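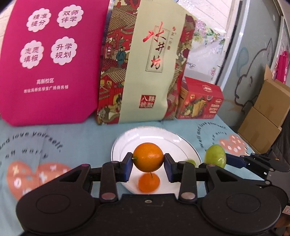 4.3 Grip check with loose objects

Run the grip check after pad replacement and before the first recording of a shift. Each hand-held unit is checked separately, then the pair together. Start with a round object held between the two blue pads, as with the orange over the white plate, and keep the pads vertical and facing each other. Objects up to 400 g may be used.

1. Set both units to idle. Wait 14 seconds for the encoder to zero.
2. Open the fingers fully and confirm that the display reads 862 or higher.
3. Close on the object until the pads stop moving. Do not squeeze further.
4. Lift, hold level, and lower onto the plate.

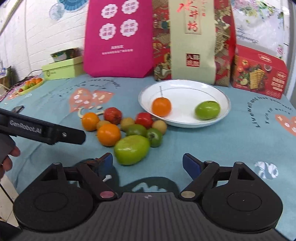

5. Repeat steps 2 to 4 with the second unit. The two readings at full opening must agree within 14 counts.
6. Save the result under the operator's name.

Note: If a reading at full opening is below 862, repeat step 1. If it stays low, send the unit to the Jornton service desk.

CAUTION: Keep fingers clear of the linkage pivots while the grip is closing.

4.4 Small and smooth objects

Reduce the closing speed to 650 in the Distcombe settings menu. Center the object on both pads before closing. Wipe the pads with a dry cloth if the object slips. 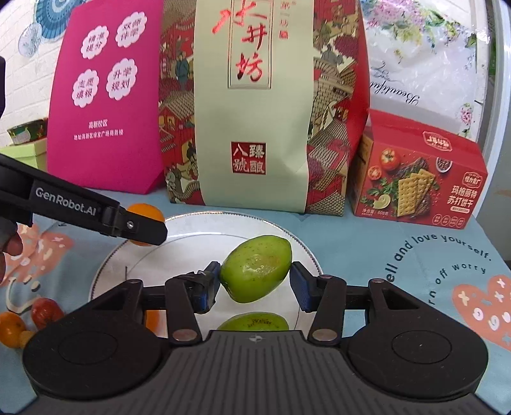 Figure 4-3. Oval fruit held between both pads, second unit at left.

Restore the default speed before returning to section 4.3.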